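Moving the seed library

Sep 22, 2018

I have been putting off writing up the seed library for most of the summer, so this will be longer than usual and in no special order.

For anyone new, the Cadlow seed library is a set of drawers where people in town can take vegetable and flower seed in spring and bring some back in fall. I took over the records three years ago. At that time there were 21 varieties on the list and most of the envelopes had no year written on them. We are now at 200, which sounds better than it is. A good part of that number is tomatoes. If you grow tomatoes and save the seed, please keep doing it, but we could use lettuce, parsnips and almost any kind of onion.

Onion seed does not keep. I did a germination test in March on everything in the onion drawer, using damp paper towels on top of the refrigerator. From one envelope of Miah, a flat yellow onion that has been grown on the east side of town for a long time, I put down 30 seeds and 27 came up. That envelope was one year old. The three-year-old Miah seed gave me nothing at all. I had been handing it out the spring before, and I apologize to whoever took it home and thought they had done something wrong.

So there is now a rule that onion, leek and parsnip seed goes out the year after it comes in, and whatever is left gets composted. Beans and tomatoes we keep for longer. Peppers are in between, and I go by the test.

The other change is the envelopes. We used to store everything in plastic, and I stopped doing that after I lost a whole batch of Warkico beans to mold. They felt dry when I put them away. A bean that dents when you bite it is still too wet, and these dented, I just didn't think it mattered much. Now everything goes in paper for at least a month before it goes into a jar. I also write the variety on the envelope before the seed goes in, having learned that pencil pushed down on top of a lump of beans goes straight through the paper.

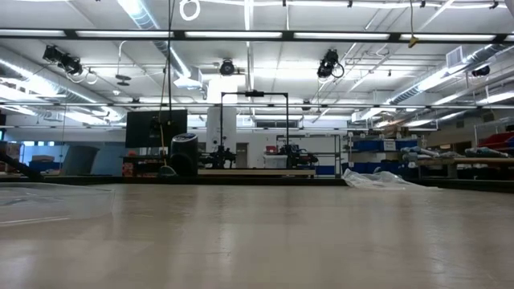

Khalil Qudah wrote to me after the last post to say that he thinks I am too hard on plastic. He has kept bean seed in freezer bags for years and gets good germination, and in his view the drying is what counts and the container hardly matters. He also asked why we don't freeze the whole collection and be done with it.

I agree with him on the first part. Dry seed in a sealed bag is fine, and if I could be sure that everyone who brought seed back had dried it the way he does, I would go back to bags tomorrow. Paper forgives more. As for freezing, the drawers get opened all spring, and seed that goes in and out of a freezer picks up moisture each time. I might freeze a backup set of the rare ones -- the Miah onion for certain, and Kandelska, if we get enough of it this year.

Kandelska is a pole bean, cream with a maroon eye. Yaneth Quintero brought us the first handful and grew it again this summer on the fence behind her garage, well away from any other beans. Mine were planted too late. I got a lot of leaf and a few pods that were still green last week, and I am leaving them on the vine as long as the frost allows. If a frost is forecast I will pull the plants whole and hang them upside down in the shed, which worked with a different bean in a worse year.

I still need to redo the catalog. The old one is sorted by the date people brought things in, so the squash is spread over nine pages. I would like it sorted by crop and then by name, with a column for the year grown and another for the town. Some of the handwriting I can't read. If you brought in a winter squash called something like "Harl" or "Hard" two years ago, please get in touch.

Returns are open now and stay open until the end of November. Write the name, the year, and where you grew it on the envelope. If you don't know the name, write down what it looked like and how tall it got. Please no hybrid squash.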